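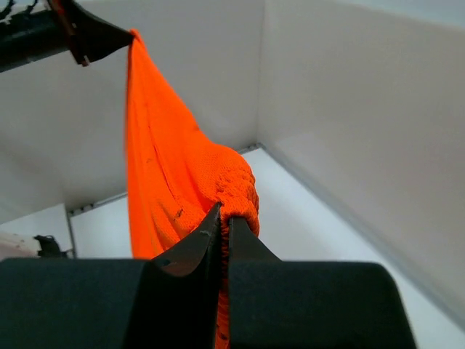
*Slide 1 – orange mesh, held at both ends*

**Opening (2 min, don't ramble)**

Thanks to Culport Tennis Club for having me. Phones off, mine too.

Subject – what a player carries on to court that has nothing to do with tennis. Bad news, exams, a sick parent, a row in the car park. And what the rest of us do about it, mostly too little.

Start with the Skarkent match. First round, August, court 2. Farah Open, year it rained all morning. I was coaching a girl of seventeen, won't name her, she's fine with me telling it. Lost 6-1 6-0 to someone she'd beaten twice that summer. I gave her a ten minute talking to about footwork. Footwork! Her grandad had gone into hospital at breakfast. She'd read the text in the changing room with her shoes half on.

PAUSE. Let that sit. Water.

**What I got wrong**

- never asked. Saw the first three games, saw she was slow to the ball, decided it was legs
- spoke first, at the net post, in front of her opponents family
- drove home with the radio on
- found out from her mum, next evening, by phone

Not telling this to look humble. Want them to recognise it. Hands up who's done the car journey talk? (wait – there will be hands)

**Phones before matches**

Big argument at Wirnbridge over this. Some coaches collect phones an hour before. I did it for a season. Stopped. Two of the older ones were more anxious without it, kept asking the time, kept asking whether anyone had rung.

What we do now:

- player decides, night before, and tells one adult
- family agree who passes on news and when
- if something serious comes in, the player hears it. We don't sit on it till after the match to protect a result. Had a dad ask me to do that once. Said no. Would say no again
- pulling out is allowed and there's no post mortem

NB entry fee question always comes up here. Wirnbridge refunds if you ring the desk before the draw starts, other clubs vary, tell them to check there own.

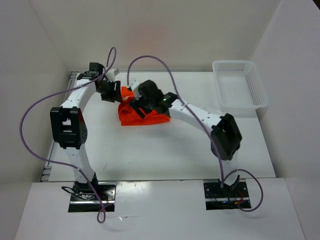
Imad Akl disagreed with me on the phones bit when I tried this talk out at Wirnbridge. He said a sixteen-year-old will always pick keeping the phone, so it's hardly a choice, and that the coach should take the decision and the blame that goes with it. Fair point. I still think he's wrong for over-fifteens. For the under-twelves I've come round to him. Say so out loud, then move on, don't get dragged into it.

**After a bad loss**

Quick section, running late by now probably.

- food first
- no scores in the car unless they bring it up
- first question is "how are you", then shut up. Really shut up. Count if you have to
- video can wait untill the week after
- write down what you saw, date it, keep it to yourself for a bit. Half of mine read like nonsense later

Back to the Skarkent girl – she played again three weeks on and lost again, closer. Packed it in for a winter. Came back on her own terms, doubles mostly. Don't dress this up as a comeback story, it's not one.

**Finish**

Welfare officer's number is on the noticeboard by the bar. Read it out if anyone asks.

Questions till 9, then they need the room for bridge. Leave the handouts by the door and take the extension lead home this time.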